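Zulon Phone Habits Diary
Set-up guide for site coordinators, part 3: enrolling students and running the survey

Read part 2 first if your site code isn't working yet. Everything below assumes you can log in and see the Sheehan or Skurden tab.

Before you start

You need: the coordinator login, the printed consent sheets, the ID list. One ID per student. No names in the app, ever, not even initials.

1. Open Zulon, go to Groups, tap New group.
2. Type the group label exactly as on your ID list. Capitals matter.
3. Set group size. Max is 40. Bigger class? Make two groups.
4. Pick the questionnaire. Most sites want Prultska Short (39 items). The long one is 78 items and students get fed up with it, so only use it if your protocol says so.
5. Save. Wait for the green tick before you close the page.

Note: if the tick doesn't show, don't hit Save again. You'll get a duplicate group and only the help desk can delete those. Refresh and check the list.

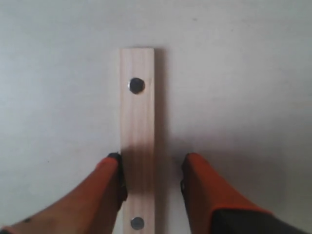
Fig. 3. Wood strip, pale surface

Enrolling students

6. Hand out IDs after the consent sheet is signed. Not before.
7. Student installs the app, enters ID, picks a four digit PIN.
8. App asks for notification permission. Has to be Allow or the evening reminder won't come.
9. App asks for photo access. Should be DENY. We count how many times the camera opens, thats all. We don't want anyone's selfies.
10. Student answers the practice question. Check it shows up under Incoming on your screen.

Caution: do not tell students the survey measures "addiction" or "selfie disorder" or anything like that. It doesn't diagnose anything. Say it's about everyday phone and posting habits. Wording on the consent sheet is approved, stick to it.

Reminder goes out at 8 p.m. local time. You can move it, Settings > Reminder, but do it for the whole group and before the first diary day. Changing it midway messes up the time stamps. 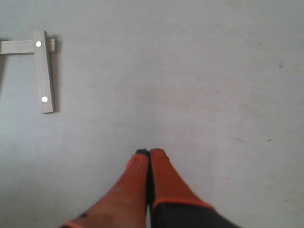 SCORES AND EXPORT

11. When the last diary day is over, tap Close group. This can't be undone.
12. Go to Export, choose CSV. Leave "include partial answers" on.
13. Open the file and check the row count against your ID list. Missing rows are usually students who never did step 10.
14. Upload to the project folder. Delete the copy on your laptop.

Note: high total score = more frequent posting and checking. There is no cutoff. Please dont make one up for the school newsletter.

Note: agreeing with an item like "I feel more popular when I post" is self-report. It tells you what the student ticked on that day.

If a student wants out: Groups > ID > Withdraw, then pick Keep or Erase. Ask the student which one. Do it the same day.

Caution: a student who seems upset by the questions should be pointed to the school counselor. Stop the session for that student, skip the remaining items, make a note in the log (ID only).

Lost PIN, see part 4.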